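July 7, 2021

A hundred episodes in, and I'm hooked

So I finally hit 100 usable demonstrations last night, and I did a small dance in the hallway! For anyone new to this blog: I've been collecting manipulation examples at home with a pair of hand-held grippers, and the plan is to train a policy that can put mixed small stuff into a carton. Boxes, plush toys, folded cloth, soft packets, whatever I can get my hands on.

My first try at this was back in December and it was a mess. I recorded everything on one bare desk with the same 17 objects, always in the same order, always starting from the left (I'm right-handed, so go figure). The policy learned the desk beautifully. Then I moved a lamp and it fell to pieces. Ritu Malhotra looked at my data for maybe two minutes and said, "You taught it your desk." She was right, and I've been grateful ever since, although I did sulk for a weekend.

This round I'm doing it differently. Every session gets a new surface and a new pile. Couch, kitchen counter, rug, bed. I leave the background alone too, no tidying up first, which suits my personality perfectly. Patterned fabric is my favorite so far. I used to avoid it, thinking it would only confuse things, but the model is going to have to find edges against busy backgrounds sooner or later, and I'd much prefer it met them in training.

I also changed how I move. Nafula Ogola (who has done far more of this than I have) watched a few of my old clips and pointed out that I was rushing the approach and then freezing for a second before closing the jaws. That pause ends up in the data! A policy trained on it will hover there too, sometimes forever. Now I practice each grasp twice with the recorder off, then do it for real in one smooth go. My clips got shorter and the replays look so much nicer.

Thin cardboard packaging deserves its own paragraph. Squeeze too hard and the sides bow in, squeeze too little and the thing pivots in your grip while you carry it. I keep the tilted grabs as long as the box ends up where it should, and I'm glad I do – a set with only perfect, level grasps has nothing to say about what to do when one comes out crooked. Upside down is fine too. I turn things over between takes on purpose now. 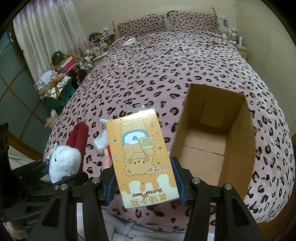
The two-handed episodes are slower going. I get tired, my left hand drifts into places it has no business being, and I throw out more takes than I keep. But I think they're worth it, mostly for the plush toys, which love to roll away the moment you touch them from one side only.

For labels I'm still writing one plain sentence per episode, right after I record it. I tried saving them all up for the end of the evening and mixed up two sessions completely. Never again. File names go Vallia for the single-hand set and Perthorpe for the two-handed one (old street names, no deeper meaning).

Next stop is 200 episodes, then a first training run to see where it fails. Ritu thinks I'll want around 2000 before the two-handed part does anything sensible, and I said great, I own a lot of junk! If you've collected on glossy packaging and found a good way to handle reflections, please leave a comment. I've been shifting a floor lamp between takes and I have no idea yet if it helps.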